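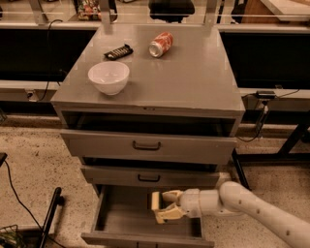

Can the Penby kit go on the arm we already have, or do we need a new one?
The arm we have is fine. The adapter plate goes between wrist and gripper, and the Penby software talked to our controller on the first try.

June, bench notes, Penby trial from Drirora

Started at 9:40. The kit is 1,599 with the plate, the gripper fingers and a year of updates, and we have it on loan until the end of the month. I had low hopes for the setup part and was wrong! Mounting took 21 minutes, most of that spent hunting for the small hex key.

Task for today is the drawer cabinet. Bowl, soda can and black bar on the top, bottom drawer open, gripper working down inside it. The low drawer is the one I care about because the old Rarness package would never plan a path that deep — it just stopped and asked for help. Penby plans it, and the side approach it picks is nicer than the one I would have drawn by hand.

Ran 36 reaches into the bottom drawer before lunch. Touched the side wall on 3 of them, all after I raised the speed, so that one is on me. Back to the default speed for the afternoon.

Things I like so far: the replay view is great (you can drag the slider and see what the planner was thinking), and the grip force setting is in plain units at last. The can on its side should be a good test for that. Upright cans are too easy.

Don't like: the manual calls the same setting "reach margin" on one page and "standoff" on another. Same number, I checked. Also the log files get huge.

To do
- ask Drirora if the Ghorbani fingers fit this plate, the bolt pattern looks close
- try the bar with force one step lower
- save the drawer path under a proper name, it's still called test_new_2
- middle drawer next, same start pose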